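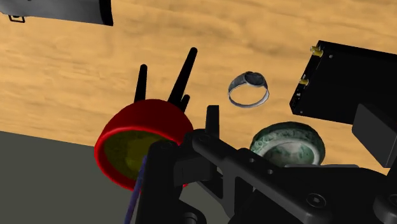
Raíssa Lins

Search this repository Search
2 min read

# drutura-ticks

Trade and order book records for the Drutura token, collected from two venues, Jovetti and Grillow. Intended for backtesting and for work on spreads in thin markets.

## Contents

- `trades/` one CSV per day, sorted by exchange time
- `books/` order book snapshots, one every 15 seconds
- `gaps.csv` start and end of each collector outage

The set covers 110 days and ends on August 16, 2019. Compressed size is 88 MB.

## Fields

`ts` (UTC, milliseconds), `venue`, `side`, `price`, `size`, `trade_id`. Prices are in US dollars. Sizes are in whole tokens with up to eight decimals. Grillow does not publish `side`; the column is blank in those rows.

## Known problems

- Jovetti reused trade IDs after a restart. Join on `ts` and `trade_id` together.
- Book snapshots hold the top 2,000 levels per side. Deeper orders are dropped.
- Wash trades are not removed. Grillow volume should be treated with care.
- Gaps are left as gaps. No prices are filled in.

## Loading

Run `python load.py --venue jovetti --out ticks.db`. Existing tables are overwritten.

## License and contact

Data: CC BY 4.0. Scripts: MIT. Gap checks by Khang Hồ. Report bad rows through the issue tracker with the file name and line number. A third venue, Lashari, is planned for November.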